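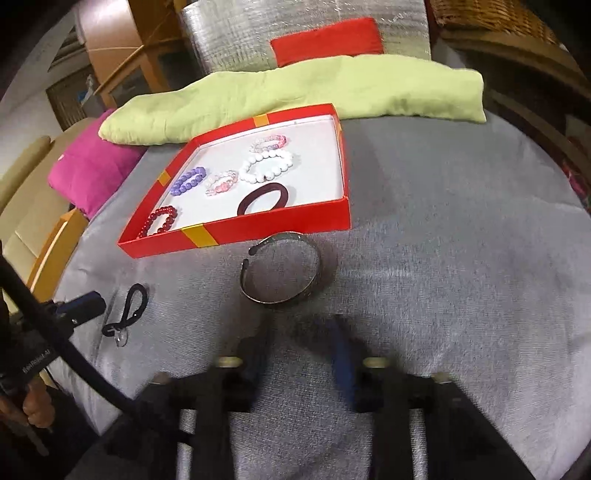
So does the planner cope with small, floppy things yet? Mostly, as long as they aren't touching each other, and that last bit is what June went on.

Sunday, July 9, 2023

Hello again from the Rollby project. I'm a week late with this one, sorry – I wanted the new test results in before I wrote to you.

The big news is that the grasp planner has been split in two. The old version picked a target and a path in one go, and when it got the target wrong we had no way of telling which half was to blame. Now one part proposes where the fingers should close and another works out how to get them there, and each writes its own log. It sounds dull but it has saved me days already!

On the perception side we're up to 2,008 labelled clips, all tidying jobs with jewellery, hair ties and other bits you'd find on a dressing table. Beaded bracelets are still the hardest. The outline finder likes to treat a string of beads as lots of separate objects, and pale beads on a white background nearly vanish for it. I've retrained it with about 380 of the worst clips given extra weight, and it now joins the beads up properly far more often. Metal cuffs standing on edge are better too, though the depth estimate on shiny surfaces still jumps about.

What hasn't gone well: the replay tool. It drops out of step with the finger-width readings on longer clips, and I lost the best part of five days chasing that through the Omley code before finding a rounding slip in the timestamps. Fixed in our copy, and I've sent the change back to them.

The Zostcombe tests have moved to the end of the month. Giannakopoulos are happy with that and it doesn't change the budget – the only extra cost so far is disk space.

Next up is the tangled case, two or more loops lying across each other. I have seven test layouts written and the planner fails on most of them at the moment, usually by closing on both loops at once. I'd like to keep the second half of the storage money for that work, so please let me know if you'd rather it went elsewhere.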